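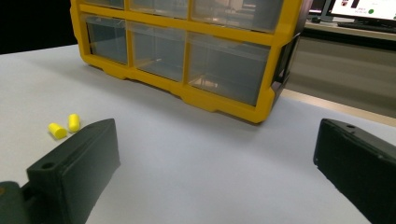
4. Setting up a season in Fimard Courtside

Work through this section before the first game of the season. It assumes you have installed Fimard Courtside on the scorer's laptop and paired the shot clock (section 3). Allow an hour for a league of eight teams or fewer.

4.1 Create the league file

1. Open Courtside and choose New season from the start page.
2. Type the league name as you want it printed on score sheets. The name can't be changed after the first game has been saved.
3. Pick the game format. Four quarters of ten minutes is the default. For junior games, choose Custom and enter the quarter length yourself.
4. Set the foul limit per player and the team foul limit per quarter.
5. Press Save. The file appears in the Seasons folder.

Note: If your league plays both ten-minute and eight-minute quarters, make two files. A single file can't hold two formats.

4.2 Add teams

1. Go to Teams and press Add.
2. Enter the full name and a short name of no more than eight letters. The short name is the one shown on the scoreboard.
3. Choose a home colour and an away colour. Courtside warns you if both are the same.
4. Choose the home court. Courts are added in Settings, under Venues. A team without a home court can still play, but its fixtures will show "venue to be confirmed".
5. Repeat for each team.

The sample season supplied with the software has two teams, Mudgway and Osgate, and the screens in this guide are taken from it. Delete the sample season when you have finished with it. Leaving it in place does no harm, but its games will show up in searches.

4.3 Enter the rosters

You can type players in one at a time or bring in a list from a spreadsheet.

To type them in:

1. Open the team and press Add player.
2. Enter the surname, first name and shirt number.
3. Tick Captain if it applies. Each team may have one captain per game, and this can be changed on the day.
4. Press Save and next.

To bring in a list:

1. Save the spreadsheet as a CSV file with the columns in this order: surname, first name, number, date of birth.
2. Open the team and press Import.
3. Check the preview. Names with accents should read correctly. If Oisín Ó Dubhghaill comes through with odd marks in place of the letters, cancel, save the spreadsheet again with the encoding set to UTF-8, and repeat from step 2.
4. Press Accept.

Shirt numbers 0 and 00 are treated as two different numbers. Numbers above 99 are refused.

A season file holds up to 700 players. Players who leave part-way through the season should be marked Inactive and kept in the file. They still count towards the 700.

CAUTION: Do not delete a player who has taken part in a game. Deleting the player removes their points and fouls from every saved score sheet, and team totals will no longer match the final score.

4.4 Player status

Every player has one of four statuses:

Active. Appears on the game-day list.
Injured. Hidden from the list but can be added by the scorer.
Suspended. Hidden, and can only be added with the league password.
Inactive. Hidden. Career totals are kept.

To change a status, open the player, press Status, choose from the list and enter the start game. An end game is optional. If you leave it blank, the status stays until you change it.

A player who doesn't turn up for a game keeps the status Active and is recorded as DNP (did not play) when the sheet is closed. Don't use Suspended for a missed game unless the league has ruled on it. The word prints on the sheet that goes to both teams.

4.5 Trades and transfers

1. Open the player and press Transfer.
2. Choose the new team and the first game the player is allowed to appear in.
3. Enter the new shirt number. If the number is taken, Courtside shows who has it.
4. Press Confirm.

Points scored before the transfer stay with the old team. The player's own page shows both teams, with a line between them. In the sample season, Jarrah Doolan moves from Osgate to Mudgway after game six, and you can open his page to see how this looks.

To undo a transfer, press Undo transfer on the same page. This works only until the player's first game for the new team has been saved.

4.6 Load the fixtures

1. Go to Fixtures and press Build.
2. Choose Single round or Double round.
3. Enter the first week and any weeks with no games.
4. Press Build again. The list may take a minute to appear.
5. Move any game by dragging it to another week.

Tip-off times are set to 19:30 unless you change them under Settings.

4.7 Check before the first game

1. Print one blank score sheet for each team and read the names against the team's own list.
2. Start a practice game, add a basket and a foul for each side, and close it without saving.
3. Make a backup on a USB stick. Go to File, then Back up season.

4.8 Problems during set-up

Error 94, roster locked. A game for this team is open on another laptop. Close it there and try again.

Error 926, duplicate player. Two players have the same surname, first name and date of birth. Open both and delete the one with no games.

Fixtures list is blank. Fewer than two teams have been saved. Go back to 4.2.

Score sheet prints on two pages. Set the paper size to A4 and the margins to Narrow.

Shot clock doesn't follow the game clock. Unplug the Wevitetti receiver, wait ten seconds and plug it back into the same port. If this makes no difference, pair it again as in section 3.

Continue to section 5, Scoring a live game.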